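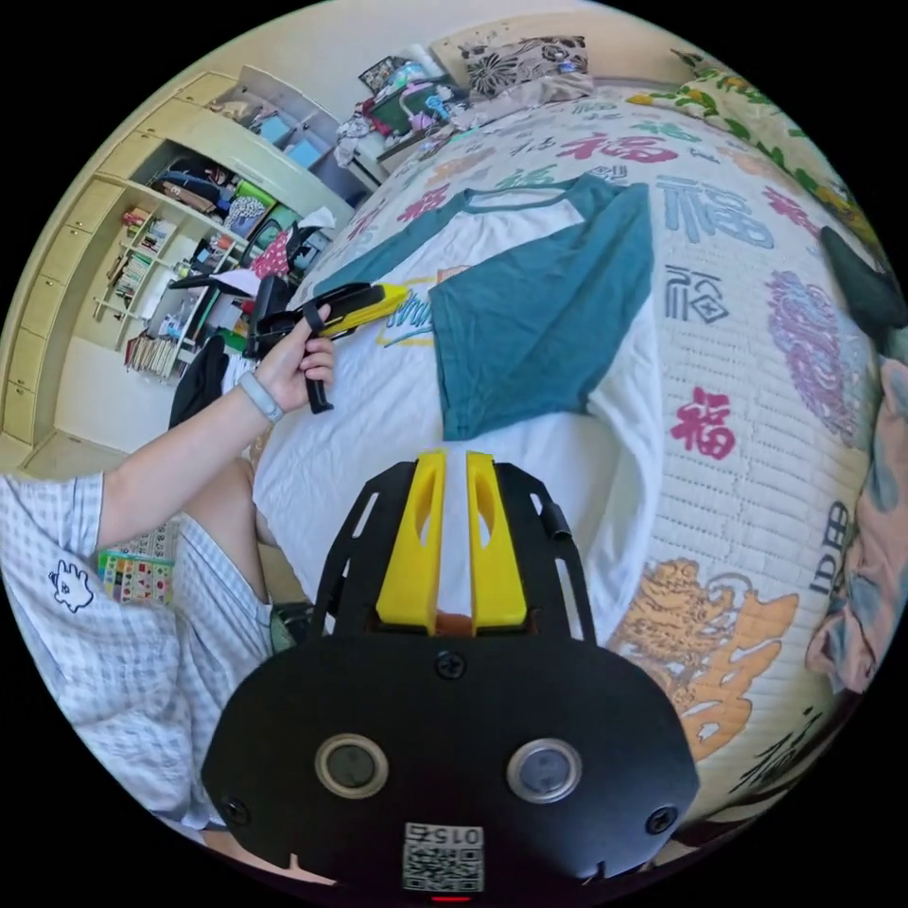
**pilcrow_jam** wrote:
Every morning you say. And then you get back into it the same night and undo all of it. Explain the economics to me.

**lintzilla** wrote:
The economics are that I work from the bedroom and a made bed is a second desk. An unmade bed is a bed, and I know how that ends (2:30 pm, shoes on, drooling).

Anyway, my question from the first post got lost. The white quilted spread with the big "fu" characters all over it, pink and teal and orange and so on. Which way do they face? Toward the pillows so I can read them standing at the foot, or the other way, so they're right side up for whoever is lying there?

**Dratfink** wrote:
Foot of the bed. You don't read your bedspread while you're under it. You're asleep, or you're looking at your phone.

**pilcrow_jam** wrote:
There's a tradition of hanging that character upside down on purpose at New Year, the word for "upside down" sounds like the word for "arrived." So you're covered either way. Go back to bed.

**lintzilla** wrote:
That's for doors, my aunt says. She has views on doing it with bedding. She has views on most of my bedding.

**marrow_and_tine** wrote:
Can we talk about the quilting instead. White quilted anything is a commitment. I had one from Szabo, the outlet by the freeway, and the stitching let go after five washes. I'd pull it straight in the morning and the filling would slide to one side like cargo.

**Dratfink** wrote:
You washed it hot.

**marrow_and_tine** wrote:
I washed it warm.

**Dratfink** wrote:
So, hot.

**oldbolster** wrote:
Cold, gentle, and hang it over two lines with a gap between them so the air gets through. I've had mine nine years. The printed colors have faded a bit, the red first, but the stitching is all there. Don't tumble it. If you absolutely have to tumble it, low, and take it out while it's still damp at the seams.

As for making the bed: stand at one side, take the edge in both hands, and snap it once. People fuss at the corners for ten minutes when one good snap would do it.

**pilcrow_jam** wrote:
One good snap took out my lamp.

**oldbolster** wrote:
Move the lamp.

**lintzilla** wrote:
I don't have a side to snap from, the bed's against the wall on one side. I do it on one knee and drag it over by hand. Takes me about 7 minutes and I come up with a red kneecap.

**marrow_and_tine** wrote:
Pull the bed out from the wall, make it, push it back?

**lintzilla** wrote:
It weighs as much as a small church. It's a Clenau with the drawers underneath, and the drawers are full of other bedspreads.

**Dratfink** wrote:
How many other bedspreads

**lintzilla** wrote:
I'm not answering that on a public forum.

**oldbolster** wrote:
Then make it from the wall side first. Get up on the mattress, set that edge, crawl off backward and smooth as you go. You look ridiculous and it works fine.

**pilcrow_jam** wrote:
I still say leave it. Pull the spread up over whatever's under there and shut the door. The lumps are between you and the mattress.

**lintzilla** wrote:
Tried the crawl this morning. Wall side is flat for the first time since I moved in. There's a ridge down the middle where my shin went, so I'm going to try it again in socks.

Characters are facing the foot for now. My aunt visits in November and I expect a ruling then.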